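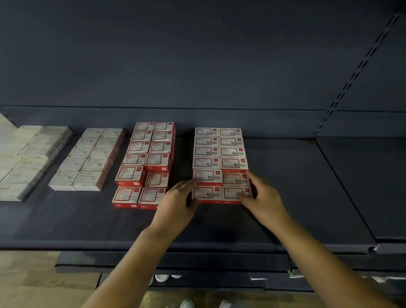 **Griltar 700 staple range – bench, long-arm and tacker refills**

Griltar 700 staples are made from galvanised steel wire and supplied in glued strips. The range replaces the earlier Matura series, and strips from both can be used in the same machine. Existing Matura stock will be sold until it runs out.

## Sizes

| Code | Leg length | Use |
|---|---|---|
| G7-4 | 4 mm | Thin card, labels, light fabric |
| G7-7 | 7 mm | Booklets, upholstery lining, felt |

Both codes share the same crown width and wire section. Only the leg length differs, so no change of magazine or anvil is needed when moving from one to the other. The pusher spring should be checked if strips of mixed length have been loaded by mistake.

## Compatibility

- Griltar bench staplers, all models
- Figueroa long-arm stapler, with the standard magazine
- Figueroa hand tacker, second version only (the first version has a narrower channel and will jam)

The range does not fit electric staplers that take cartridges. If the model plate is missing, measure the inside width of the magazine and send the figure to the Trondstead counter before ordering.

## Choosing a leg length

For paper and card, allow 2 mm of leg beyond the thickness of the work so that the ends can fold flat. For tacking into softwood, the full leg should enter the timber below the material being fixed. Hardwood and chipboard are outside the range of the hand tacker – a pneumatic tool is advised.

## Storage

Keep boxes dry and flat. Strips stored in damp rooms may lose their glue and break up on loading. Broken strips can still be used if the pieces are pushed firmly together against the pusher, but short pieces at the end of a strip should be thrown away.

## Ordering

Trade accounts can order by code. Goods ordered before midday are ready for collection from Trondstead the next working day. Unopened boxes may be returned within 4 weeks with the delivery note. Matura boxes are sold as final stock and cannot be returned after November.

Page last revised 23/08/2020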